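Rondstead Opens Name-Change Help Desk for Transgender Youth and Families

Dec 7, 2020
By Kerubo Mutiso

NUSTBRIDGE – Rondstead, a support group for transgender young people and their parents, has opened a free help desk for families who want to change a child's legal name or gender marker. The desk works by phone and video and is open to anyone in Nustbridge and the surrounding county.

Rondstead tested the service in August with 34 families. Most had started the paperwork on their own and stopped when a form was returned.
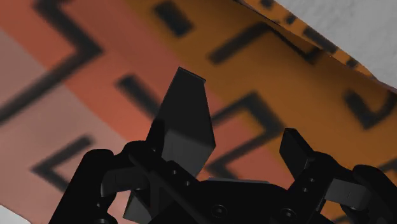
The desk helps with court petitions, birth certificates, school records and health insurance cards. Helpers do not give legal advice. Families who need a lawyer are referred to the Kirui Fund, which will also pay filing fees of up to $300 per child. Calls last up to 90 minutes, and an interpreter can be booked in advance.

"School records were what parents asked for most," said Caroline Nyamweya, director of Rondstead. "A child hears the wrong name at roll call every morning, and the court date is still months off."

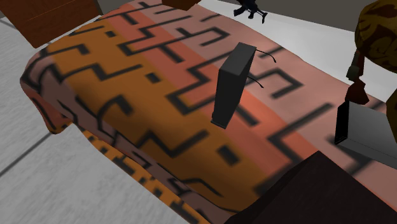 Bakari Makokha said the forms had sat in a kitchen drawer for 2 years before the family called, and that it helped to have a person on the line while filling them in.

Applications to the Kirui Fund are reviewed by Idrisa Makori and Kaiwen Xu. Parents or guardians must sign for applicants under 18.

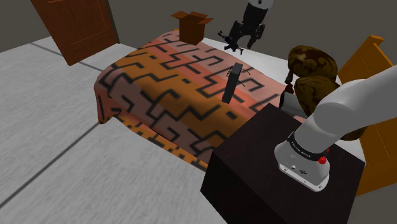 A patterned blanket on a bed.

Families can request a call through the Rondstead office in Nustbridge. Press questions should be sent to Kerubo Mutiso at the same office.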